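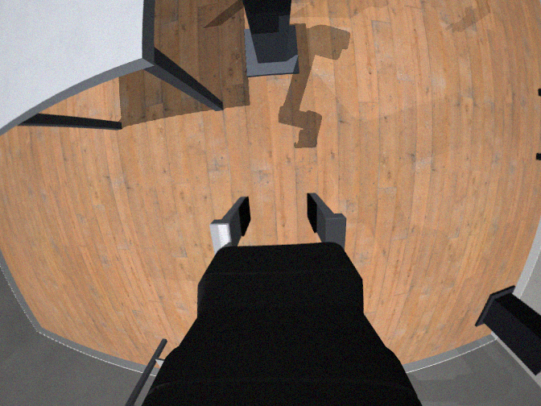 Leave the Shadows On: A Gallery from the Yensuk Room

By Meenakshi Gowda
Tuesday, June 18, 2024

I have wanted to put some of these up for months! Yensuk is the simulated room our group at Lorthorpe uses for two-arm handling work, and it has been my working home since October. Every run in it is rendered from several viewpoints, and from those views a learned controller has to work out where the parts are and what to do with the arms.

The question we set ourselves was a simple one. Most of our earlier training renders used flat, even light, which is quick to produce and easy on the eye. Kristóf Kozma suspected that we were throwing away something useful. An arm's shadow slides over the table as the arm moves, and it says a good deal about how high the gripper is, even when the gripper itself is hidden from view. So we trained one controller with flat light and one with proper cast shadows, kept everything else the same, and ran both through the Drinero handling tasks.

The shadowed version won, and by more than any of us had bet. Out of 1318 trial runs each, the flat-light controller completed 764 and the shadowed one completed 901. I made Kristóf rerun the lot with fresh starting positions before I would believe it.

Table view, with one arm reaching right across. The forearm hides a strip of the round container and the wrist hangs close to the blue tray with its two little cups. You can't make out any fingers below that wrist, but look at how much the shadows on the tabletop give you.

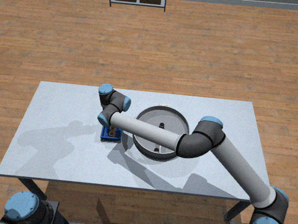 Lorthorpe Robotics Notes, vol. 12, p. 13

Tassanee Kaewmanee built the test that convinced me. She took the finished controller and nudged the shadows sideways in the render while leaving the arms exactly where they were. The controller started coming down beside the part, and always on the side she had pushed the shadow towards. I had been fairly sure it would just ignore them. We watched that replay a silly number of times.

She then tried softening the edges. A slightly blurred shadow did no harm. A heavily blurred one sent the scores most of the way back to the flat-light result, so the shape seems to matter as well as the position.

Next comes the view we use to check alignment, with the gripper's two thin fingers pointing straight down just above the grey post. It is my favourite moment in the whole task, the bit where everyone in the room stops talking.

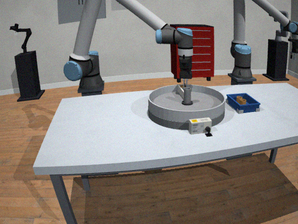

What changed between versions

Three things, all small. The lamp now moves a little from run to run, so the controller can't learn one fixed angle. The grain in the renders is left in, where we used to smooth it away. And Yaowalak Nakpan rewrote the loader so that all the views from a given instant arrive together – before that, some of them lagged by a step, and a shadow that is a step behind its arm is worse than having none at all.

We haven't touched the furniture. The red tool cabinet, the pedestals and the wall panels stay in for every run, and we'd like to know how much the controller leans on them too.

One more from the same room, with the left arm's gripper down in the round container and the other arm over on the right.
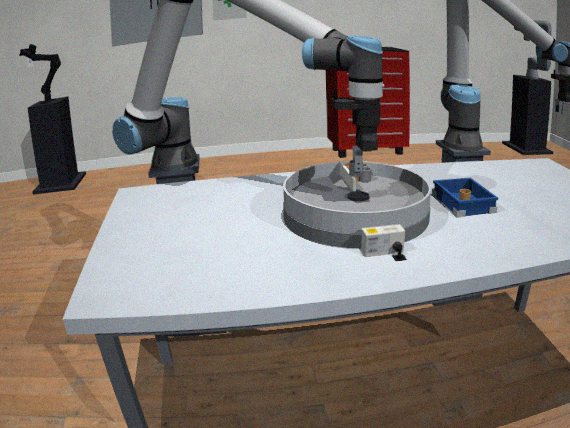 Crowded views are where the flat-light controller did worst, and where the gain is biggest. It would confuse one grey thing with another and go for whichever had the stronger edge. A good share of its failures happened inside the round container, where a gripper finger, a small grey cylinder and that slanting cream piece can all end up side by side against a grey wall. The shadow patches on the container floor help to pull them apart. On the open left half of the table, with only a narrow shadow near the back edge, the two controllers scored nearly the same.

Jaqueline Cortés is now trying the same comparison with two lamps, which gives every link a pair of shadows that cross and overlap. Her first runs are a glorious mess and I can't wait to see the rest. If you'd like the render settings, write to me at the group address and I'll send the file over.

Recent from the group
Ritano joint models: notes on version two
Two lamps or one? A first look
Loading many views without the lag
Drinero task list, revised
Reading group: depth from a single view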